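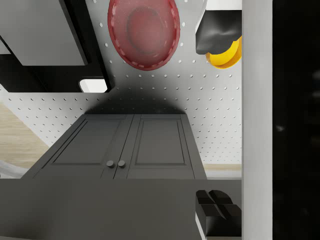 Progress report: Bekenness regional bread project

Prepared by Catrin Craddock for Ifor Pugh
Period covered: April to July

Summary

The project is collecting, testing and writing up household bread and pastry recipes from the Bekenness valley, for a printed cookbook and a short series of public baking classes. Recipe collection is finished. Testing is a little behind the plan, and the classes are on schedule. We are not asking for more money in this period, but we would like to move some of it between budget lines (see Budget).

Recipes collected

We now have 51 recipes, all with a named contributor and signed permission to print. The largest group is filled breads baked in a round pan, which people in the upper valley make with potato and leek and people closer to the coast make with salt fish. The second group is sweet yeast breads for holidays. We had expected more flatbreads. Most families we spoke to stopped making them when the shared ovens closed, and the few recipes we got were remembered from a grandparent's kitchen and had no quantities.

Two contributors gave us different versions of the same caraway loaf, one with rye and one without. We plan to print both on facing pages.

Testing

Each recipe is baked twice by the project baker and once by a home cook who has not seen it before. To date, 25 recipes have been through all three rounds. The plan called for 30 by the end of July. The delay has two causes.

First, the older recipes give flour by the cup or the handful, and the cups vary a great deal. We now ask the contributor to fill their own cup and weigh it on our scale. This adds a visit but has cut the number of failed first bakes.

Second, the ovens differ. Several loaves that came out well in the deck oven were pale underneath in a home oven at the same setting. We have changed the instructions for these to start the loaf on a preheated tray on the lowest rack and move it up after 15 minutes.

Nine recipes needed real changes to work – mostly longer proofing times and less liquid. In each case the contributor has seen the new version and agreed to it. One, the plum braid, still splits along the seam and is being tested again with a stiffer filling.

Flour

We began the tests with all-purpose flour from Cleltitz and switched to their stronger bread flour for the enriched doughs in May. The book will say which type to use but will not name a brand. Readers who can only get all-purpose flour will find a note on holding back some of the milk.

Baking classes

Two classes were held at the Tatlı bakery in the evening, after the shop closed. Both were full. The first covered basic filled bread and the second covered braiding. People asked most often about keeping dough overnight in the refrigerator, so we will add a page on that to the book. The second class ran late because the dough was slow to rise in a cool room. From now on the first batch will be mixed before people arrive, at 4 p.m.

Book production

The printer, Civonska, has quoted for a first run of 300 copies with a sewn binding, so the book will stay open flat on a counter. The quote holds until the end of October. The introduction and the chapter on holiday breads are in draft. The index has not been started.

Budget

Ingredients and oven rental are over plan because of the extra test bakes. Travel is under plan, as many contributors were happy to come to us. We ask for approval to move the unspent travel money to ingredients. The total would not change.

Next period

– Finish testing the remaining recipes, starting with the holiday breads
– Hold two more classes, one of them on salt fish filling
– Send the full draft to the copy editor
– Confirm the print order with Civonska before the quote runs out

A draft of the holiday bread chapter is attached for comment. Corrections to the place names would be especially useful, as spellings in the upper valley vary from family to family.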